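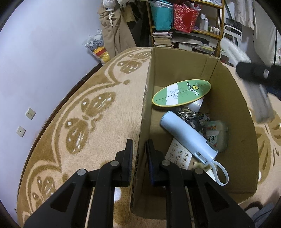 Leonardo Vitale thinks the long boxes are the wrong shape for odds and ends and says we should stop using them. Everything slides to one end when you pick the box up, and the small stuff works its way under the big stuff. He would put all of it in shallow trays and be done. I wrote that down so he can't say I didn't, and I have some answers further on.

April 25, 2019

Small goods, second session at the Gatti room. The job is still the same one: go through the mixed boxes from the Umetus store, sort what's in them, and get them repacked so a person can find a thing without tipping the whole lot out. I did the first half in February and then it sat.

Set up on the plush blanket again. The bare table was bad for this. Keys and fobs make a racket on it and anything round keeps going until it hits the floor. On the blanket things stay where they're put. The downside is that it grabs at key rings, and there is now tan fluff on a lot of what was clean this morning. Lint roller is in the second drawer, nearly used up.

Box 156 took longest, so most of this is about 156.

Its contents going in, in no order: green Pochacco case, the one shaped like a surfboard; the light blue cylinder with the strap; key rings, tangled, and a black fob with a gray button; white keypad; pale green see-through container with the cartoon on it; something white with black line drawings; a shiny curved piece down at the far end beneath the case. I put all of it on the sheet under "mixed, personal size." I don't like that heading but Tullio started with it and changing it now would mean redoing his pages.

Notes by item.

Case. It's too long to lie flat across the box and too stiff to bend, so it ends up at the far end with one side riding up on whatever is below. If it goes in last it gets pressed when the flaps close. If it goes in first, the rest slides against it. I tried it standing along the long wall and that was the best of the three. Needs something soft on the other side to hold it up. Folded cloth did it.

Light blue cylinder. It rolls. The strap helps a little if you tuck it underneath, less than I expected. Lying diagonally it takes up the middle of the box and everything else has to go around it, which is how the keypad got under it. Put it parallel to the case, strap end toward you, and there's a clear strip down the other side for the rest. The latch should face up. With the latch down it catches on key rings and then you lift the cylinder and get the keys as well.

Key rings. I spent far too long on these. Did not cut or force anything. Worked the largest ring free first and the others came easier. They're in a small cloth bag now, fob in its own bag so the button isn't pressed by the metal. The bags are the drawstring kind from Iva. The zip ones are cheaper but the zip snags on rings, same problem over again.

Keypad. Buttons down on a soft surface for packing, and nothing heavy above it. I wrapped it once in tissue and taped the tissue to itself and not to the device. Last time somebody taped straight onto a plastic case and the glue had to be rubbed off with a thumb for half an hour.

Pale green container. Went in upright in the corner. I left the lid question alone and marked the sheet "not opened." Same for the case. We agreed in February that closed things stay closed unless the owner's slip says otherwise, and there is no slip with 156.

White piece with the drawings. Flat enough to go against the wall behind the cylinder. Sheet has it as "white, black cartoon line drawings" and I'd like a better name if anyone has one.

Curved shiny piece. Scratches easily by the feel of it, so tissue and then the cloth. It should not sit under the case again.

The cardboard. These boxes are tired. On 156 the side wall bows out and the top edge has gone rough, and on one side you can see the corrugation along the rim. There are fold lines in the end wall as well. It will do for a shelf. I wouldn't stack on it and I wouldn't carry it by the rim. Tape along the rim stiffens it a bit, though it makes the edge slippery. Paper tape is better than the clear stuff for this. We are down to one roll.

On Leonardo's trays. I tried it, with two shallow trays borrowed from the paint shelf. Sorting into them is quicker, no argument. You see everything and nothing hides. But the case hung over the end of both, and a cylinder in an open tray goes for a walk whenever the shelf is bumped. Also the Faltinov shelves are spaced for the boxes. Put trays on them and you waste most of the height, and we don't have shelf length to waste. What I'd suggest is a tray for sorting and a box for keeping. He can have the trays for anything flat.

Dividers. Made one from the flap of a dead box, cut to the inside width and pushed down snug. It held. A second one made the sections too short for anything except keys. One divider, placed a third of the way along, short side for bagged metal and the keypad, long side for the case and the cylinder. I'd do the same on the other long boxes before going on to the rest. Cut them with the flutes running up and down. The first one I cut the other way and it folded over as soon as I leaned the case on it.

Labels. Started the new roll of 400. Written in pencil first, then ink once the box is closed and the list is checked. Each label goes on the short end, at the left, facing out. Three boxes from the February batch have theirs on the top flap where you can't see them on a shelf. Fixed one, two to go.

The sheets now have almost 400 lines in all, and the handwriting changes three times. Somebody should type them. I can do part of it if the computer in the front room is free, but I'd want the abbreviations settled first. "Ctr" is being used for both container and counter.

Time. I started after breakfast and stopped for lunch at box 156, and did not get much past it. The tangle was the main thing. Without it a mixed box is maybe forty minutes including the sheet. There are 13 boxes left in this row, and I'd guess the far ones are lighter.

Left for next time:
- paper tape
- lint roller refills
- more drawstring bags, small
- pencil sharpener that works
- move the two February labels
- ask at Umetus whether there was ever a slip for 156

Tullio Valentini read this over at the end and wants it noted that "mixed, personal size" was meant to be temporary. He also says the order of packing should be written on the inside of the flap, so that whoever opens the box next puts it back the same way. I think that's right. Did it on 156 in pencil: case on edge along the wall, cloth, cylinder with latch up, divider, keypad wrapped, metal in bags, container in the corner. It took up more of the flap than I thought it would.

Blanket shaken out and folded on the chair. Trays went back to the paint shelf, still a bit dusty. 156 is on the Faltinov shelf, second from the bottom, nothing on top of it.

6 shares
2 comments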